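Refinishing an old interior door, oil or varnish?

sowa_lane
We have an old wooden door between the kitchen and the hall and it's gone dull. Half the advice says hard wax oil, half says varnish. Two dogs, so it gets scratched.
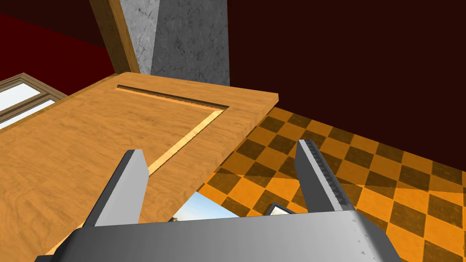
I've sanded a test patch with 120 grit and it came up fine. Is that enough before a finish?

pdk34
Go to 180. Varnish for dogs, every time. Three thin coats.

Kartini Sopacua
Disagree with pdk34. Once varnish is scratched you have to sand the lot. With oil you rub a bit more into the bad spot. Ours has had 5 years of it.

pdk34
Oil on a kitchen door will mark from greasy hands. Seen it plenty.

Kartini Sopacua
Wipe it down now and then.

sowa_lane
Leaning towards oil. Do I need to take the hinges off?

pdk34
Yes, and do the top and bottom edges too.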